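Chest camera only for brush loading: results and a question

clekidholm_arm
Thu 18 June
We trained a bimanual policy on 300 teleop demos of brush loading, chest view as the only camera input. Over 20 held-out trials we scored 10 as usable loads. Most failures were bristle pressure, judged from the ink weight afterward.
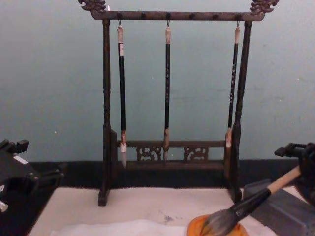 Chest view, right gripper on the large brush, head in the orange dish.

mkhize_lab
Half is what I'd expect without force. At that angle the dish rim runs out of view at the bottom. Add a wrist camera.

pino4
Disagree. Bristle spread is a decent proxy for pressure, and it is visible from the chest. I'd crop to the brush head before touching the hardware.

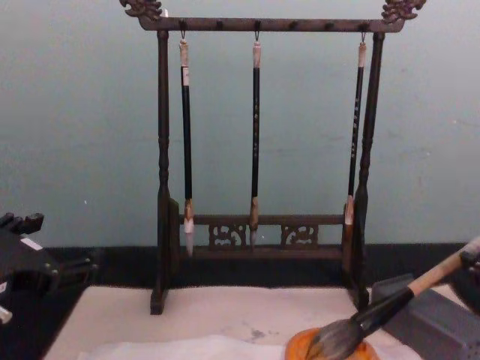
Same setup, other frame. Bristles spread at the dish.

mkhize_lab
Spread also depends on how much ink the head holds. Same force, different shape.

pino4
Then condition on the last 4 seconds of frames.

Lerato Pillay
Did you mask the hanging brushes? At Hendport our policy keyed on the rack and fell apart when we moved it.

clekidholm_arm
No mask, and the rack never moved in training. I'll run crop and mask separately, same seeds. Wrist camera waits until July.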